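Courses > Skin and Aesthetics > Unit 4 > Handout

19th December
By Lamduan Wannasri

Syllabus | Handouts | Reading | Lab sign-up | Contact

Unit 4: Superficial chemical peels, what the acid is doing

Last time we got as far as the layers of the epidermis, so keep that sketch next to you. Today is the fun part! A superficial peel works in the outermost layers, and once you can picture the dead cells of the stratum corneum held together by little protein links (corneodesmosomes, worth learning to spell now), the whole treatment starts to make sense. The acid loosens those links, the cells shed sooner than they would have, and the layers underneath respond by turning over faster.

The two families to know

Alpha hydroxy acids dissolve in water. Glycolic is the smallest molecule of the group, so it gets in quickly, and lactic and mandelic are larger and slower. Salicylic acid is the one everybody remembers for oily skin, and for good reason: it dissolves in oil, so it can travel into a clogged pore where glycolic has a much harder time. I love this bit of chemistry, it explains so much of what you see in a clinic.

Please don't judge a peel by its percentage alone. A glycolic product at 36 percent with a low pH can bite harder than a stronger-looking bottle that has been buffered, as only the free acid does the work. Nattawut Hemmin will bring pH strips to the lab and we'll test a few dilutions ourselves.
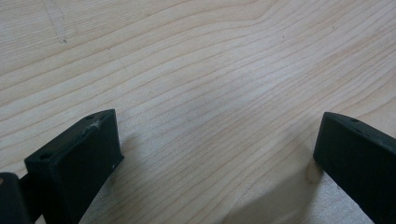
Timing comes next. Glycolic is left on for a set number of minutes and then neutralized, usually with a bicarbonate solution. Salicylic peels behave differently. The alcohol evaporates and leaves a white powdery film on the skin (pseudofrost), and students mix this up with true frosting every single year! Pseudofrost is crystallized acid and wipes away. True frosting is protein coagulating in the skin itself, and it means the peel has gone deeper.

Who should wait

Anyone with an active cold sore, broken or sunburned skin, or recent isotretinoin use needs a conversation with the prescriber first. Ask about aspirin allergy before salicylic, always. For darker skin tones the main worry is dark marks left behind after inflammation, so start mild, space the sessions out and be firm about sunscreen.

Aftercare is short: bland cleanser, plain moisturizer, daily sun protection, no picking at flakes, no retinoids until the skin has settled.

For the lab

Read the Brollstead notes, pages 39 to the end of the chapter. Work out how you would make 100 ml of a weaker solution from the stock and write down every step, including the order in which you add acid and water. Nuanchan Srithong has the gloves and goggles. Questions about the June practical go to Duangjai Inthanon.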